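Sison Matt Emulsion, 5 litre tin
Stock line: Oltport branch and online
Colours: Porach (pale blue-grey), Bassi (warm white)
Finish: flat matt, for interior walls and ceilings

We don't normally stock paint that comes with a story. Sison sends out a booklet about sea mist and old harbours, and you can safely put it in the recycling. What you are buying is a water-based emulsion in a 5 litre tin, and the only question worth asking is whether it covers better than the trade stuff at half the price.

On bare plaster, no. You still need a mist coat, whatever the lid says about "one step". Over an existing pale colour it does rather well, and two coats were enough for Jasper Vanhove, who looks after our decorating range and was hoping to send the whole lot back. Over dark red or navy, budget for a third and don't let anyone talk you out of an undercoat.

Porach is the shade most people ask for. On the card it looks green. On a big wall it goes greyer, and in a north-facing room it can turn a bit chilly. Buy the sample pot first and paint a piece of lining paper that you can move about. 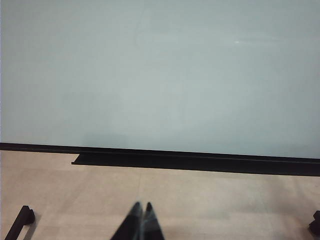 Pale blue-grey wall with a black skirting strip.

The maker calls the finish "wipeable". We would call it dabbable. A damp cloth takes off fingerprints, but scrub at a scuff and you get a polished patch that shows up in side light. For hallways, or anywhere with bicycles, have a look at an eggshell instead.

Smell: mild, gone by the next morning in our stockroom with the window open. Drying time between coats is given as two hours. Manuela Guerra on the paint counter says to leave it longer in cold weather, and we agree with her over the tin.

Touching up works if you keep some from the same batch. Across batches we have seen a slight difference in Porach – none so far in Bassi.

Price held until June. Unopened tins can be returned with a receipt; mixed or opened ones can't, even if the colour looked different on your phone.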